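Old Dell desktop, processor taken out – is it worth to continue?

Forum: Repair and Reuse > Desktop computers

quietsolder
Posts: 14

Good evening to all. I have on my table an old Dell desktop which I would like to make useful again for letters, e-mail and some radio programmes. I bought it from the clearance shelf at Rarnis, without disk and without any promise. The cooler was already missing, and the thermal paste was a grey crust, so I cleaned everything with care and lifted out the processor to look at the contacts under a lamp. 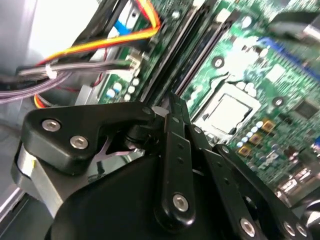 My questions are two. First, must I replace the processor with the same model, or can I take one step up? Second, is the power supply still to be trusted after so many years? I have a simple multimeter and some patience, but I have not built a computer from zero before.

I should add that my budget is small. A complete refurbished machine from Evovetti costs 259 at the moment, so if the parts come near to this sum I will stop.

Fukthorpe_Fettler
Posts: 1,000

Stop now and buy the refurbished one. You need a cooler, a disk, probably memory, and you have a power supply of unknown age. I have done this many times and every time I spent more than I planned.

quietsolder
Posts: 15

Thank you for the reply. Memory I have already, from another machine, and the disk also. So it is only the cooler and perhaps the processor. I understand your point, but I would like to learn something too.

mosswick
Posts: 303

I don't agree with Fettler here. If the memory and disk are free, then a used cooler is the price of a lunch. Put back the same processor first. Do not change two things at one time, or you will not know which one is guilty when it stays dark.

Please be careful with the socket. Don't touch the contacts with a finger or a cloth, and never spray anything into it. If you suspect a bent contact, look from several sides with the lamp held low, and compare the rows.

Fukthorpe_Fettler
Posts: 1,001

The cooler is the price of a lunch only if you find the correct one. Dell likes its own mountings. Measure between the holes before you order, and check if the fan plug fits the board. This is where people lose their money.

quietsolder
Posts: 16

That is good advice, I will measure it tomorrow. In the meantime I have a further question about cables. I want to take out the board completely to clean behind it, and I am a little afraid to forget where everything goes. Some of the thin wires have no text on them at all.

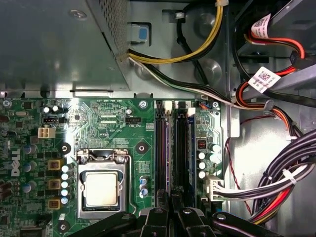

Power supply, cables and board before I unplug anything.

mosswick
Posts: 303

Do you need to take the board out? For dust, a soft brush and a hand blower are enough. Every plug you pull is one more plug to put back wrong.

If you insist, use small pieces of paper tape with numbers, one on the plug and the same number on the board beside it. The big white power connector you cannot really confuse with another. Press the catch and pull on the plastic body, not on the wires. It can be very tight on old machines, so move it a little from side to side. The thin ones for the front button and lights are the ones to write down on paper.

tin_and_flux
Posts: 350

I read this thread with interest as I did the same job in February. My opinion is between you two. The board can stay in, but I would not trust an old power supply just by looking at it. I put in a Sutter unit from a broken machine and it would not go in, the screw holes were different. So before buying, compare the shape and the position of the screws.

And please, nobody should open the power supply itself. It can hold a charge also when the cable is out of the wall.

Fukthorpe_Fettler
Posts: 1,002

Agreed on that last one. A multimeter on the connector will tell you if the voltages are present, but it tells you little about how it behaves under load. Personally I would still buy the Evovetti.

quietsolder
Posts: 17

I thank you all. I decided the following: the board stays in, I clean with the brush, and the same processor goes back. The power supply I will measure first and then decide. If the cooler costs too much – then Fettler may say that he was right.

One small thing more: how much paste should I use? I read a grain of rice in one place and a thin layer over everything in another.

tin_and_flux
Posts: 350

Grain of rice, a bit more does no harm. Do not spread it with a card, the cooler will press it out.

mosswick
Posts: 304

I do spread it, very thin. Both work.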